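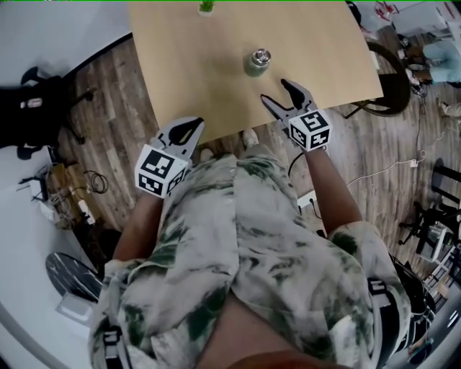 Figure 4. Handheld grippers in use, right jaws open, jar on the table.

4.2 Lost marker tracking

Fault 35 means the system no longer knows where a gripper is. It will keep recording anyway, with great confidence.

1. Stop recording. Do not finish the grasp first — the take is already spoiled.
2. Set both grippers on the table, jaws open.
3. Check the marker cube on each gripper. Wipe off fingerprints with a dry cloth. Do not scrub; the pattern comes off too.
4. Hold both cubes in view of the head camera and press Reset.
5. If Fault 35 returns, replace the cube and repeat the calibration in 4.1.

Note: Sleeves hide cubes. Roll them up.

CAUTION: Keep loose clothing and straps out of the jaws. They close on whatever is there, and a cuff counts.

CAUTION: Route cables away from your feet before you start. You will be watching the jar.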